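Wardrobe Cartons and Moving Box Packs from Gisteck Removals, Plunley

Home > Packing Materials > Boxes and Cartons > Wardrobe Cartons

The Brivholm Wardrobe Carton
Tall hanging box with metal rail
Sold singly or as part of a house pack
Collection from our Plunley depot or delivered before your move

If you have ever moved house with your coats in bin bags, you will know what they look like when they come out at the other end, and you will probably also remember the afternoon you spent with the ironing board in a room with no curtains. We have been moving families in and out of Plunley for a good many years now, and the wardrobe carton is still the one box people thank us for (the tape gun is a distant second!).

The idea is a simple one. You open the carton, drop the rail across the top, and move your clothes over from the wardrobe on the hangers they are already on. Close the flaps, run a strip of tape along the join and it is ready for our crew. At the new house you do the whole thing backwards, and most people have their bedroom straight by teatime.

We tried several makes over the years before settling on the Brivholm. Some of the cheaper ones had a rail that sat in two little slots in the cardboard, and with a few winter coats on board the slots would tear. The Brivholm has a folded lip on both sides where the rail rests, so the weight is spread over a double thickness of board, and we have been very happy with it on our own vans.
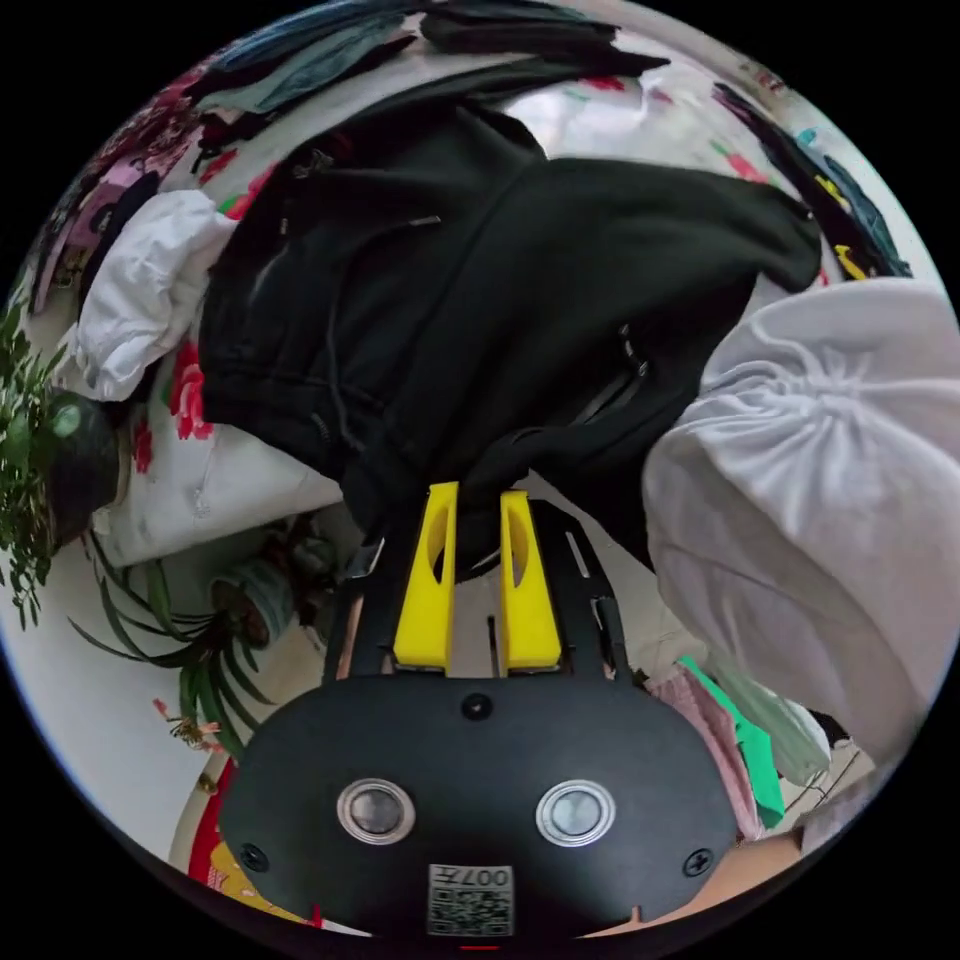 A word on how much to put in. It is tempting to fill the rail until you can't get another hanger on, and we quite understand, but a carton that is too full is hard to close and harder still to get round a bend in the stairs. Leave enough room to slide your hand between the clothes. Light things such as shirts and blouses can go a bit closer together, while anything heavy and lined wants a little space to itself. Handbags, scarves and soft slippers can go in the bottom. Please don't put shoes with hard heels under a long dress, and please don't put books in there at all. We have met a few wardrobe cartons with books in them and our backs remember every one.

Details

Height: 1200 mm
Width: 600 mm
Depth: 435 mm
Board: double wall, brown, plain on all sides apart from a panel for writing the room name
Rail: metal, included with every carton
Supplied: flat, with folding instructions printed on the base flap
Recycled content: 70 per cent

Which size do I need?

The standard carton suits shirts, jackets, skirts, trousers folded over the hanger and most dresses down to the knee. If you have full-length gowns, long overcoats or a wedding dress you would like to keep hanging, ask us for the Brivholm Long, which has the same base and the same rail but stands taller. It does need a van with decent headroom, so if you are moving yourself in a hired van, have a quick measure inside before you order. The people at the hire desk are usually glad to tell you over the phone.

As for how many, open your wardrobe and push everything up together as tightly as it will comfortably go. Measure the width of the clothes and compare it with the rail, which is a touch under 600 mm long. A couple sharing a fitted wardrobe will often want four cartons, and a child's room can usually manage with one. If you end up with too many, bring the unused ones back flat and clean and we will refund them in full, provided you have your receipt.

Hire or buy

Customers who book a full removal with us can borrow wardrobe cartons for the day at no charge. The crew bring them in the morning, help you fill them if you would like a hand, and take them away again once they are empty. If you would sooner pack the evening before, or you are putting things into store, it is better to buy, as we can't leave the loan cartons behind.

For storage we suggest the Doucet breathable cover, which slips over the clothes inside the carton and keeps the dust off. Everything should be clean and properly aired before it goes in. Tuck a lavender bag or a cedar block in the bottom too, if you like the smell.

House packs

Small Pack: two wardrobe cartons, ten medium boxes, five large boxes, tape and a marker pen
Family Pack: four wardrobe cartons, twenty medium boxes, fifteen large boxes, tissue paper, tape and two marker pens
Just Bedrooms: six wardrobe cartons, six large boxes and a roll of mattress covers

You can swap things about within a pack if it doesn't quite suit, just tell us when you ring.

Ordering and delivery

Cartons are kept in stock at the depot all year, although June is our busiest month and we do ask for a few days' notice then. Delivery within Plunley is free with any house pack. Single cartons can be collected from the side door, and they will go flat in the back of most hatchbacks with the seats down.

The depot shop reopens after the Christmas break on Tue 27 December. Orders placed online while we are closed will be packed in the order they came in.

Add to basket | Ask a question | Book a home survey

You may also need: mattress covers, picture cartons, tissue paper, Doucet breathable covers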